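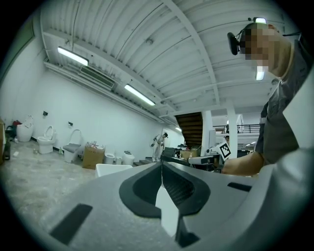 Support > Raltach Food Diary > Setup > Allergen alerts

3. Setting up allergen alerts

1. Open Settings and tap Allergens.
2. Select each allergen from the list. If yours is missing, tap Add Other and type it in.
3. Choose Mild or Severe. Severe alerts stay on screen until you dismiss them.
4. Enter an emergency contact and tap Save.

Note: The list holds 110 allergens. You can add up to 37 of your own.

Caution: Alerts depend on the ingredients you enter. Bakery and restaurant food often has no label, so ask before eating. If you have trouble breathing or your lips or throat swell, call 911. Do not stop to log the meal.

Comments

Lauri Heinonen: Sesame was under Seeds for me, not Nuts. Took a while to find.

kallie_b: Can I set two emergency contacts? I only see one field.

mapleporch: Mine lost the Severe setting after the July update. Had to pick it again.

Related
Logging a reaction
Sharing your diary with a doctor
Scanning package labels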